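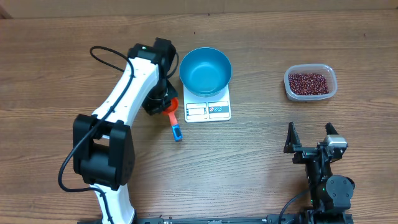 Scoop, bowl, scales. The wooden tabletop came with the house.

THE WEIGH-IN: A KITCHEN GALLERY
By Iddrisu Lamptey
July

Our kitchen went over to weighing things in July, after a banana loaf that Thijs Meijer described as "structural". He has been my housemate for long enough to be rude about my baking, and he was right. I had been using a teacup for flour and calling it a cup. So we cleared one end of the table at Urquhart Street and set up a proper spot for measuring, and I have now become the sort of person who has views on scoops.

I meant to fill this gallery with finished loaves. The loaves were eaten, mostly on Sunday, mostly by Thijs. You get the equipment instead, with notes on each piece for anyone fitting out a measuring corner of their own.

The scales. White, square, digital, with the display and the buttons along the front. They have taken over from a spring-loaded Gulier with a needle that came to rest wherever it felt comfortable. According to the Gulier, an egg and a lemon weighed the same, and so did the tea towel.

The bowl. Teal-blue, round, with a good wide rim. It sits on the scales empty and you press the button to zero it before anything goes in. I forgot this step the first time and made a very small amount of pastry. A wide bowl does lean out over the back of the scales, so check that you can still read the numbers at the front before you start tipping in sugar.

The scoop. Orange cup, bright blue handle, a colour scheme last seen on a beach ball. It's a small one, and small is what you want when you are creeping up on a number. Thijs prefers to pour straight from the bag. His record overshoot is 1,039 grams of flour in a recipe that asked for rather less, and we had pancakes until Thursday.

The tub. Clear plastic, rounded corners, a bit frosty about the rim. I like a see-through container for anything I'm likely to run out of. We had a lovely enamel canister before this, with GIDEO painted on it in gold, and it was empty for most of the autumn without either of us noticing.

The table. Wood, light brown, with the grain running across in long streaks. It is also where we eat, pay the bills and argue about the bins -- so the scales live in the cupboard between bakes. Wipe with a damp cloth and try not to lean on it while weighing. Nine grams of cocoa can become 15 if your sleeve is resting in the wrong place.

Thijs has asked me to record that his mother's recipe, the one from Grikance, uses no weights at all and has never failed. The instructions in full are "flour, until it looks right". We have tried it twice. I'll put the pictures up once I have worked out which way up it goes.

RECENT GALLERIES
The pantry shelf, before and after Thijs
Every tea towel we own
A sourdough starter named Gulier
Marmalade: the sticky weekend
Saucepans without lids, lids without saucepans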